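4. 단계별 그리기 도안에서 선의 순서와 학습자의 머뭇거림

4.1 도안을 모으고 고른 과정

앞 장에서 말씀드린 대로, 이 연구는 만화 캐릭터를 따라 그리는 인쇄용 도안이 초보 학습자의 손을 어떻게 이끄는지 살펴보려는 소박한 관심에서 출발했습니다. 도안이라고 하면 흔히 색칠용 밑그림을 떠올리시겠지만, 여기서 다루는 것은 한 장 안에 여러 칸이 나뉘어 있고 칸마다 선이 조금씩 더해지는 형식의 도안입니다. 첫 칸에는 대개 원이나 달걀꼴 하나가 있고, 마지막 칸에는 눈과 머리카락, 옷 주름까지 갖춘 인물이 서 있습니다. 그 사이에서 무슨 일이 벌어지는지가 우리의 관심사였고, 돌이켜 보면 생각보다 훨씬 오래 붙들고 있게 된 주제이기도 합니다.

자료는 도안 출판사 Uralow가 펴낸 Gendotham 시리즈에서 가져왔습니다. 이 시리즈를 택한 데에는 몇 가지 사정이 있었습니다. 우선 같은 캐릭터가 여러 난이도로 반복해서 나오기 때문에 비교하기가 좋았고, 선의 굵기와 칸의 크기가 시리즈 전체에 걸쳐 비교적 고르게 유지되어 있었습니다. 무엇보다 연구에 참여해 주신 분들이 이미 이 캐릭터들을 알고 계셨습니다. 좋아하는 인물을 그릴 때와 처음 보는 인물을 그릴 때 사람의 태도가 얼마나 달라지는지는, 어린이 그림 교실에 한 번이라도 앉아 보신 분이라면 굳이 설명드리지 않아도 잘 아실 것입니다.

모은 도안 가운데 인쇄 상태가 고르지 않은 것, 두 인물이 한 장에 겹쳐 나오는 것, 그리고 칸의 순서가 오른쪽에서 왼쪽으로 흐르는 것을 빼고 나니 374장이 남았습니다. 오른쪽에서 시작하는 도안을 뺀 일은 지금도 조금 아쉽습니다. 왼손잡이 학습자에게는 그 편이 오히려 편할 수 있다는 의견이 예비 모임에서 나왔고, 저희도 고개를 끄덕였습니다만, 장수가 워낙 적어 따로 묶어 볼 수가 없었습니다.

4.2 모임의 운영

그리기 모임은 Szczepańska 문화관의 이층 공작실에서 7주 동안 열렸습니다. 참여자는 따로 과제를 받지 않았고, 매주 탁자에 펼쳐 둔 도안 가운데 마음에 드는 것을 골라 연필로 따라 그렸습니다. 지우개는 쓰셔도 되고 안 쓰셔도 된다고 말씀드렸는데, 이 간단한 안내가 뜻밖에 많은 이야기를 불러왔습니다. 지우는 것을 실패로 여기는 분이 계신가 하면, 지우개 가루가 수북이 쌓여야 비로소 그림을 그린 것 같다는 분도 계셨습니다.

모임을 이끈 Renata Kaczorowski는 참여자 곁에 앉되 먼저 말을 걸지 않는 것을 원칙으로 삼았습니다. 물어보시면 답해 드리고, 보여 주시면 함께 들여다보는 정도였습니다. 기록은 완성된 종이를 거두어 남겼고, 참여자가 스스로 "여기서 막혔다"고 느낀 칸에는 작은 동그라미를 쳐 달라고 부탁드렸습니다. 동그라미는 어디에 쳐도 좋고 몇 개를 쳐도 좋다고 했습니다. 마지막 모임은 26/08/2018에 열렸고, 그날까지 거둔 그림은 모두 964점입니다.

거둔 그림은 Cernesico라는 정리 프로그램에 옮겨 도안의 해당 칸과 짝을 지었습니다. 선의 정확도를 점수로 매기는 일은 처음부터 하지 않기로 했습니다. 도안과 똑같이 그린 그림이 가장 잘 배운 그림이라고 말하기는 어렵고, 귀가 한쪽만 유난히 커진 토끼 기사를 앞에 두고 환하게 웃던 분에게 낮은 점수를 드리는 것은 이 모임의 취지와도 맞지 않았습니다.

그림 3. 측면 패널을 떼어 눕힌 데스크톱 컴퓨터 본체와 로봇 팔.
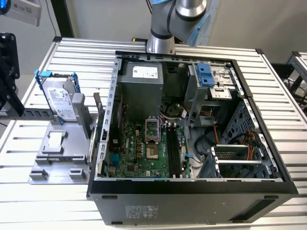 4.3 칸의 수보다 칸 사이의 거리

처음에 저희는 칸이 많을수록 따라 그리기 쉬울 것이라고 짐작했습니다. 한 번에 더해지는 선이 적으면 볼 것도 적고, 그만큼 실수할 여지도 줄어들 테니까요. 실제로 도안 출판사의 안내문에도 칸이 많은 도안이 입문자용으로 소개되어 있습니다. 그런데 동그라미가 쳐진 자리를 하나하나 넘겨 보니 사정이 꼭 그렇지는 않았습니다. 8칸으로 된 도안에서도 동그라미가 거의 없는 것이 있었고, 같은 칸 수인데 한자리에 동그라미가 몰려 있는 것도 있었습니다.

두 부류를 나란히 놓고 오래 들여다본 끝에 눈에 띈 것은 칸과 칸 사이의 거리였습니다. 여기서 거리라는 말은 종이 위의 간격을 뜻하지 않고, 앞 칸의 선만 보고 다음 칸의 선이 어디에 놓일지 짐작할 수 있는 정도를 가리킵니다. 이를테면 얼굴의 원 위에 가로세로 보조선이 그어져 있고 다음 칸에서 그 보조선 위에 눈이 얹힌다면, 두 칸은 가깝습니다. 반대로 몸통만 있던 칸 다음에 망토 자락이 불쑥 나타나 바람에 날리고 있다면, 더해진 선이 고작 두세 개라 하더라도 두 칸은 멉니다. 참여자들이 연필을 든 채 멈추는 곳은 대체로 이런 먼 자리였습니다.

특히 손이 그랬습니다. 도안에서 손은 주먹 모양의 둥근 덩어리로 있다가 다음 칸에서 곧바로 손가락이 모두 갖추어진 손으로 바뀌는 일이 잦습니다. 그 사이에 벙어리장갑 모양의 칸이 하나 들어간 도안에서는 동그라미가 눈에 띄게 드물었습니다. 저희는 모임에서 이 칸을 '장갑 칸'이라고 불렀는데, 나중에는 참여자들도 도안을 고르실 때 장갑 칸이 있는지부터 살피곤 하셨습니다.

4.4 보조선을 언제 지우는가

보조선에 관해서도 적어 둘 것이 있습니다. 대부분의 도안은 마지막 칸에서 보조선이 한꺼번에 사라지는 방식을 따릅니다. 보기에는 깔끔하지만 따라 그리는 사람에게는 꽤 부담스러운 순간입니다. 이미 진하게 그은 선과 지워야 할 선이 종이 위에 얽혀 있고, 지우개를 대는 순간 어렵게 그린 턱선까지 흐려지기 쉽기 때문입니다. 참여자 가운데 여러 분이 마지막 칸에 이르러 그림을 새 종이에 처음부터 다시 옮기셨습니다. 그 정성은 참으로 놀라웠으나, 도안이 그런 수고를 요구해야 했는지는 생각해 볼 일입니다. 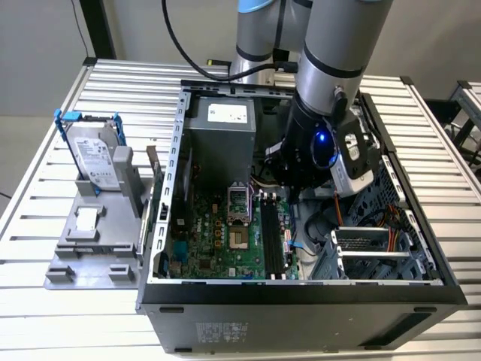

이와 달리 보조선을 조금씩 덜어 내는 도안도 있었습니다. 머리 윤곽이 정해지면 머리의 원을 먼저 지우고, 어깨가 정해지면 어깨의 가로선을 지우는 식입니다. 이런 도안을 고른 참여자들은 종이를 바꾸는 일이 적었고, 완성한 그림에 연필 자국이 덜 남았습니다. 다만 순서를 건너뛰고 싶어 하는 분들, 그러니까 눈부터 그려야 마음이 놓인다는 분들에게는 이 방식이 도리어 답답하게 느껴졌다고 합니다. 한 분은 눈이 없는 얼굴을 그렇게 오래 바라보고 있는 것이 미안했다고 종이 귀퉁이에 적어 주셨습니다.

저희는 이 두 의견을 어느 한쪽으로 정리하지 않고 그대로 두었습니다. 학습자가 도안의 순서를 충실히 따르는 경우와 자기 순서를 만들어 가는 경우는 배움의 결이 서로 다르고, 같은 사람도 그날의 기분과 고른 캐릭터에 따라 두 길을 오갔습니다. 갑옷처럼 좌우가 맞아야 하는 인물을 그릴 때는 순서를 잘 지키던 분이, 털이 복슬복슬한 동물을 만나면 첫 칸을 보자마자 곧장 끝 칸으로 달려가기도 했습니다.

4.5 해석할 때 조심할 점

동그라미는 어디까지나 참여자 스스로 남긴 표시이므로, 막힌 자리를 모두 담고 있다고 보기는 어렵습니다. 그림에 푹 빠진 나머지 표시를 잊었다고 하신 분도 있었고, 막혔다가 풀린 칸에는 일부러 치지 않았다는 분도 있었습니다. 또한 참여자가 도안을 직접 골랐기 때문에 인기 있는 캐릭터에 그림이 몰렸고, 시리즈의 조연에 해당하는 인물은 몇 점 되지 않습니다. 조연의 도안에서 칸 사이의 거리가 어떻게 나타나는지는 이 자료만으로 말씀드릴 수 없습니다.

도안을 사 오신 분과 문화관에서 나누어 드린 인쇄본을 쓰신 분 사이에 차이가 있었는지도 따로 살피지 못했습니다. 종이의 두께가 지우개질에 영향을 준다는 이야기는 모임 내내 나왔고, 얇은 종이는 지우다가 쉽게 우그러졌습니다. 다음 장에서는 동그라미가 많이 모인 도안 몇 장을 골라, 먼 칸 사이에 새 칸을 하나씩 끼워 넣어 본 작업을 소개하겠습니다.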